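### 4.3 Missed grasps after a stale pose

The fault first showed up in the Brakitz simulator. The task asks the two arms to clear small parts into a red tray. In 12 of 1,869 runs the arm moved to a place where there was nothing to pick up, as in Figure 3a.

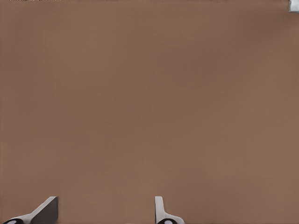
Amr El-Sayed held that the planner was not to blame and asked for the pose log to be checked first. The log showed that the object position had stopped updating while the arm carried on with the old value. No error was raised.

Both arms share one table, so a stale value on one side can also spoil the plan of the other. Figure 3b shows the workspace with both grippers over the table.

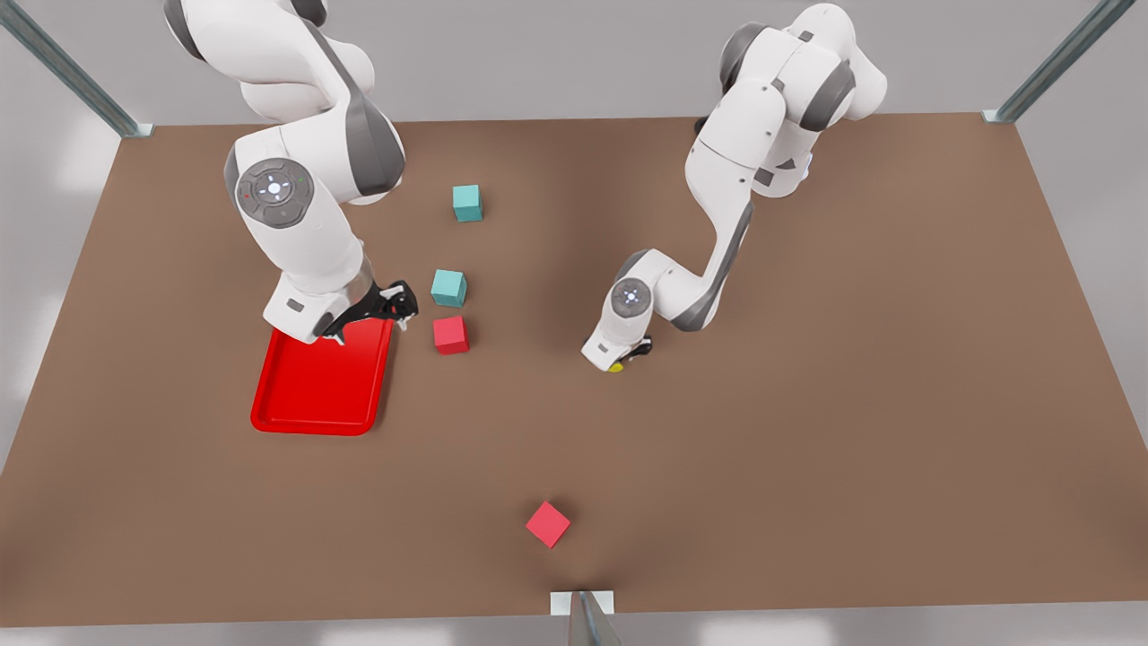
Reda Sqalli asked whether a real cell would have stopped at this point. Ours would have done so only on contact, as the force limit was the one active guard.

We then replayed the failed runs with the wrist view switched on (Figure 3c, with the fingers open and the tray empty).
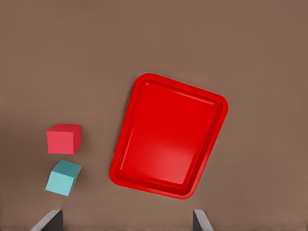
According to El-Sayed, a short timeout would catch most of these cases, though it would also halt some good runs. We set it at 3 control steps. The stale pose was caught in all 12 replays, and 17 sound runs were halted as well. We have not yet found a setting that avoids this.
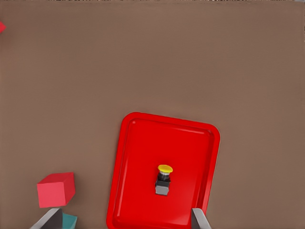
**Figure 3.** Simulated workspace: (a) wrist view, open fingers; (b) both arms; (c) wrist view, empty tray; (d) wrist view, push-button device in the tray.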